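Hard Water, Soft Margins: Running a Village Supply on One Borehole

The supply at Waltelden has 2,818 connections, one borehole and a treatment building that would fit inside a two-car garage. The operations manager at Evby, the company that holds the contract, has run it for 16 years. Most of the conversation took place in the control room, which is also where the staff eat lunch.

The first subject was hardness. Groundwater in the area passes through limestone before it reaches the well screen, and what comes up leaves scale on anything that heats it. Customers call about kettles and shower heads far more often than they call about pressure.

"Hardness isn't a health matter, so it isn't in the contract," the manager said. "The contract says safe, clear and at sufficient pressure. It says nothing about your kettle. I've explained that a great many times and I don't think I've satisfied one caller."

Central softening has been priced twice. The first study looked at ion exchange, which swaps calcium and magnesium for sodium and produces a brine that has to go somewhere. The local sewer plant declined to take it. The second looked at pellet softening, in which the water is dosed with caustic soda and passed upward through a bed of fine sand. Calcium carbonate forms on the grains, the grains grow, and the heavy ones are drawn off at the bottom.

"Pellet softening is the better process for us. You get a dry product and you don't fight over brine. But the reactor is tall, and our building isn't. You'd be putting up a second structure for a town that would then ask why the bill went up."

The existing treatment is simple. Raw water is aerated to drive off carbon dioxide and bring dissolved iron out of solution, then passed through two pressure filters and disinfected before it enters the clearwell. The filters are backwashed on head loss, with a timer as a fallback. The manager prefers head loss as the trigger and regards the timer as a habit inherited from an earlier operator.

"A timer washes a clean filter and ignores a dirty one. If the iron goes up after a pump change, the timer doesn't know. The pressure gauge does. We kept the timer so that a failed transmitter can't leave us running forever on the same bed." 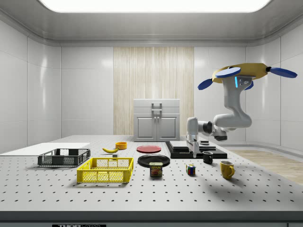

Leakage took up the next part of the conversation. When Evby took over, night flow was high enough that the pumps never fully rested. The network was a single zone with three working valves in useful places, so a leak could be anywhere. The company divided the system into districts, put a meter at the head of each and began reading flow between two and four in the morning, when legitimate use is lowest.

"Everybody wants acoustic loggers first. They're good tools. But if you don't have district meters you don't know which street to listen to, and you'll spend the season listening to somebody's refrigerator. Meter first, then valves, then listen."

The valves proved to be the expensive part. Several had been paved over, and a number of those that could be found could not be turned. Records inherited from the previous contractor showed valves at intersections where there had never been one. The crew now exercises every valve once a year, in May, and logs the number of turns. A change in that number from one year to the next is treated as a fault until the valve has been checked.

The worst single leak was on Rondden Road, where a cast-iron main had cracked around its circumference beneath a culvert. The water ran straight into the culvert and never surfaced. It was found by closing the district down valve by valve over two nights and watching the meter.

"We dropped the night flow by 18 percent with one repair clamp. I'd like to say that was skill. The drawing had the main on the other side of the road."

On replacement, the manager is less patient. A portion of the network is still original, and the current budget would take 60 years to renew it. The rate is set by money, and the order in which streets are done is set by break history, soil and whether the road department plans to dig anyway. Coordination with the road department is described as "improving," with no further detail offered.

The control system was replaced last year with a Schumacher panel. The old one had relay logic and a chart recorder. The new one sends alarms to a phone, and the first month was mostly spent removing alarms.

"It came with everything switched on. Door open, door closed, heater on, heater off. If a phone goes off all night for a heater, the operator stops looking at the phone. We went through the list and asked of each one, would you get out of bed for this? If the answer was no, it went to the daily report."

Low chlorine, low clearwell level, pump failure and loss of mains power stayed on the phone. So did high turbidity after the filters, with a short delay to let the first minutes following a backwash go by. The delay was adjusted several times before the crew agreed on it.

Asked about the next large item, the manager named a second borehole. The present one has been cleaned and surveyed by camera, and its yield is stable, but there is no alternative if the casing fails. A site has been identified uphill of the village, and a test well is to be drilled once access across two fields has been settled.

"The drilling is the easy bit. We've been discussing a gate since the fall."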